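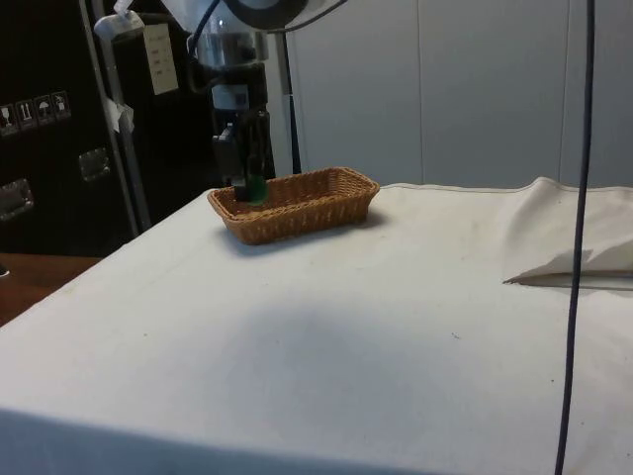

Figure 4. Gripper and wicker basket on a white cloth.

4. Setting Up the Scoreboard for a Soccer Match

This section covers the Drunus portable scoreboard and its handheld console. It assumes that the stand has been assembled and leveled as described in Section 3. For indoor sports, go to Section 6.

4.1 Before you start

Charge the console fully. The display panel runs from line power or from the Montes battery pack. Do not connect both at the same time.

CAUTION: The panel must be switched off when the data cable is plugged in or removed. Connecting the cable to a live panel can damage the input board. This damage is not covered by the warranty.

CAUTION: Do not leave the panel raised on its stand in high wind. Lower it to the transport position and lock both latches.

4.2 Placing the panel

1. Set the stand behind the touchline, level with the halfway line, on the side opposite the team benches. If the ground has a fixed rail, keep the whole stand outside it.

2. Turn the panel so that its face is parallel to the touchline.

3. Fit the four ground pegs. On artificial turf, use the ballast bags instead and leave the pegs in the pouch.

4. Raise the mast until the latch clicks, then pull down lightly to check that it holds.

5. Run the data cable along the foot of the rail. Do not run it across a player entrance.

Note: The team name plates are 297 mm wide and slide in from the left. Plates made for the older panel are taller and will not seat in the channel.

4.3 Pairing the console

1. Switch on the panel. The test pattern lights all segments, then the panel shows two dashes on each side.

2. Hold the PAIR key on the console until the link lamp blinks.

3. Press the button under the panel's left handle. The link lamp turns solid when pairing is complete.

4. If the lamp keeps blinking, move the console closer to the panel and repeat steps 2 and 3.

The console stays paired after it is switched off. When two panels are in use on neighboring fields, pair each console with the other panel switched off. The working range of the radio link is 80 meters in open air. Beyond that, or with a building in between, use the data cable.

4.4 Entering match settings

1. Press MENU and select SOCCER.

2. Select HALF LENGTH. The factory setting is 45 minutes. For age-group play, enter the length given in your competition rules. Many youth leagues use 35 minutes.

3. Select CLOCK DIRECTION. UP is the usual choice for soccer. DOWN is used by school leagues that stop the clock.

4. Select BREAK and enter the length of the halftime interval. Enter 0 to leave the clock blank during the break.

5. Select EXTRA TIME. Choose OFF for league matches. For cup matches, choose ON and enter the length of each period.

6. Select SHOOTOUT. With this on, the panel changes to penalty mode when the operator holds the PERIOD key after the last period.

7. Press SAVE. The console beeps once and returns to the main screen.

Settings can be stored as a profile. To do this, press SAVE a second time and enter a name of up to eight characters. A profile does not store team names or the squad list.

4.5 Loading the squad lists

Squad lists are optional. They are needed only if you want the scorer's number to show after a goal or if you want substitutions in the match log.

1. Press MENU, then TEAMS, then HOME.

2. Enter the shirt number of each starting player and press ADD.

3. Select BENCH and enter the substitutes.

4. Enter the number of substitutions allowed. If the competition also limits the number of stoppages used for substitutions, enter that under WINDOWS.

5. Repeat for AWAY.

A late change is common when a player is hurt in the warm-up. Select the number to be removed, press SWAP, and enter the replacement. The change must be made before the first half is started. After that, the console treats it as a substitution and takes it from the team's allowance.

Note: The console will not accept the same shirt number twice in one team. If two players arrive with the same number, ask the referee which one is to change.

4.6 Running the clock

1. Press START when the referee blows for kickoff.

2. Do not stop the clock for injuries, goals or substitutions unless your rules call for it. In UP mode the clock stops itself at the end of the half and the plus sign lights.

3. When the fourth official signals added time, press ADDED and enter the minutes. The figure shows to the right of the plus sign.

4. Press and hold PERIOD at the final whistle of the half. A short press has no effect.

To correct the clock, press EDIT, use the arrow keys, and press SAVE. The clock keeps running while it is being edited - the new time is applied at the moment SAVE is pressed.

4.7 Goals and corrections

1. Press HOME + or AWAY + once the referee has given the goal.

2. If squad lists are loaded, enter the scorer's number within ten seconds. For an own goal, press OG first.

3. To take a goal off, hold UNDO. The score goes back by one and the entry in the log is marked as withdrawn. It is not erased.

4.8 Match log

The console keeps the last 1000 entries. When the memory is full, the oldest entries are overwritten without warning. Clubs with several teams sharing one console should export the log after every round of matches.

1. Switch off the panel. Leave the console on.

2. Connect the console to a computer with the supplied cable.

3. Open the folder LOG and copy the files you need.

4. Eject the console before unplugging it.

4.9 Faults during set-up

Panel shows E1: No signal from the console. Pair again or connect the data cable.

Panel shows E2: Low supply voltage. Change the battery pack. The panel will dim before it shuts down.

One digit stays dark: Switch off, reseat the ribbon connector behind the digit, and run the test pattern.

Clock and score both frozen: Hold POWER on the console until it restarts. The score and match time are restored from memory.

If a fault remains, contact Flonadia service at the Stilldale workshop and give the serial number from the plate under the right handle.

Section 4 revised May 24, 2021. Technical editor: Kauko Seppälä.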